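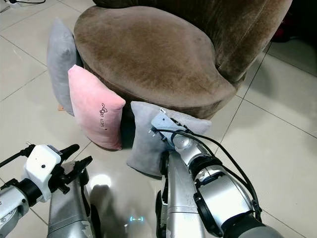 Brown velvet, three cushions, and nobody sitting down.

I have a theory about cushions, and my family is tired of hearing it, so now it's your turn. A chair should come with the number of cushions that can stay on it while a grown person is sitting in it. For most armchairs that number is one. For a low round velvet tub like the one up there, I'd argue it's none, and the cushions seem to agree with me, given where they've ended up.

I should say I love that chair. It's the colour of strong tea with a dash of milk, and the seat goes light and dark depending on which way you last brushed the pile. I can't walk past without running a hand over it. My neighbour Mekdes Moges likes to write her initials in hers and then wipe them out again with her palm, like a kid with a foggy window. Velvet is the only upholstery that keeps a diary, and I find that pretty charming in a piece of furniture.

But look at the shape of it! The back wraps around to meet you and the front rolls out like a bread loaf. Somebody sat down with a pencil and worked out how a person's back would fit into that curve. Then along comes a person (me, at a sale in Fostcombe, with a coffee in one hand) who decides what it needs is three small rectangles. Two greys and a pink. You put the first one behind your back and it pushes you forward so your knees are up near your chin. You put the second one beside you and now you're wedged. The third one you hold in your lap like a handbag on the bus. After a few minutes of this you do what everybody does and put the lot on the floor.

And that's where they live now. I've come around to thinking the floor is the natural home of the scatter cushion. It's right there in the name. We pretend they belong on the furniture, we plump them and karate chop them and set them on their corners before visitors come, and then the visitors arrive and very politely move them so they can sit down. I watched Siyabonga Zwane do it at our place last September. He picked up each one, looked around for somewhere to put it, apologized to me, and eventually stacked all three against the front of the chair as if he were filing them. He then sat there perfectly comfortably for the rest of the evening.

Now, the case for the other side, and I do try to be fair. Mekdes says a bare armchair looks like a waiting room. She has a point when it comes to big glossy pale tiles, which we also have, and which I'd rip out tomorrow if I had 900 dollars and any patience at all. A floor like that is hard on the eye and murder on bare feet in winter. Something soft and pink nearby does help. The pink one is my favourite, I'll admit it. It has a little dark bit of embroidery with a curl in it like a heart, and it fades to a dustier pink toward the bottom end, and if the house were on fire I'd probably grab it on the way by.

So I'm not calling for a ban. What gets my back up is the rule, handed down from every catalogue and showroom, that the cushions have to go back ON. Who's checking? I spent years doing the evening rounds, picking cushions up off the floor so that I could take them off again the next night. My husband once asked what would happen if I left them, and I got quite huffy about it, and then I left them for 20 days to prove a point. I proved his. The dog from next door came over and had a nap on the pale grey one. My niece read a whole library book lying on her stomach with the pink one under her elbows. Not a soul had ever used them that much when they were up on the chair looking nice.

There's a money side too. The last homewares flyer that came through our door wanted you to buy them in sets of 6, in what it called a "layered palette". Six! For a loveseat! I did the layering in my head and there was no loveseat left. I'd sooner have one really good cushion, a big firm one with a proper zip so you can wash the cover, and spend what's left on a decent lamp. Try reading by the light of a cushion.

Mekdes, who has read this over my shoulder, wants it recorded that her living room looks better than mine. It does. She also sits on a kitchen chair to watch television, and I've seen her do it.

My own compromise goes like so: the chair is for people, the cushions lean wherever they like, and when company's coming I might straighten them up a bit on the tiles. If you drop by, help yourself to the pink one. Just leave the seat clear, because I'll be wanting it after supper.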